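April 10, 2019

The water inspector for the Ilitz district kept two notebooks. The first was for the office and held readings, dates and initials. The second held whatever the first had no column for.

Jomar Buenaventura had been inspector for 27 months when the gauge at Votside began to read high. The reservoir there served 90 households and one cannery. Its gauge was a brass float on a chain, connected to a pointer, and the pointer moved along an enamel scale marked from 0 to 100. On the morning in question it stood at 38. The outlet valve had been open all night and no rain had fallen. It should have stood lower.

He entered 38 in the first notebook. In the second he wrote: Float sound. Chain sound. Scale clean. Level wrong.

The following morning it stood at 38 again.

He measured the outflow at the weir. It agreed with the cannery meter. He walked the feeder channel up to the Helari sluice, which was shut and padlocked, with dead leaves banked against the dry side of the gate. He lay on the concrete and put his ear to the channel floor. He heard the pump at the cannery, a long way down, and nothing else.

Mrs. Bautista, who ran the district office, asked him over the telephone whether the pointer could be stuck. He told her he had lifted the float by hand and the pointer had followed.

"Then more water is coming in," she said.

"There isn't a place for it to come in."

"Write down that there is."

He drove back to town. To find an inlet that was not on the drawings, he would have to divide the reservoir floor into sections and test each one with dye. He papered the table in the back room of the office and began laying out sections in tape, a long line down the middle first, then the others on either side.
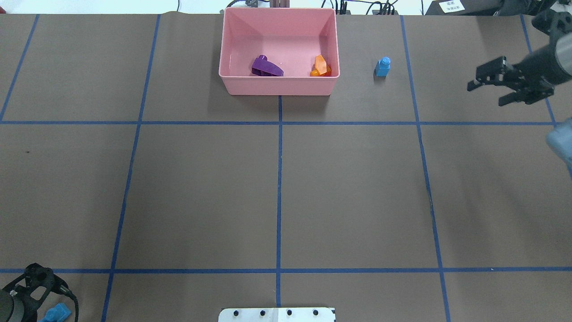 *The table, with the pink bin at the far side.*

He gave each section a letter in the second notebook. By evening he had assigned dye to the first row and had written nothing beside the last section, which corresponded to the deep end under the old village road. The road had been flooded when the dam was built. His grandmother had lived on it. Her house had a well in the yard, and the drawings did not show the well, because the drawings began with the dam.

He telephoned Mrs. Bautista at home.

"Was the well at the Buenaventura house ever capped?" he asked.

She was quiet long enough that he checked the line.

"Your grandmother wouldn't sign for it," she said.

He opened the first notebook, found the column for sources, and wrote the name of the house.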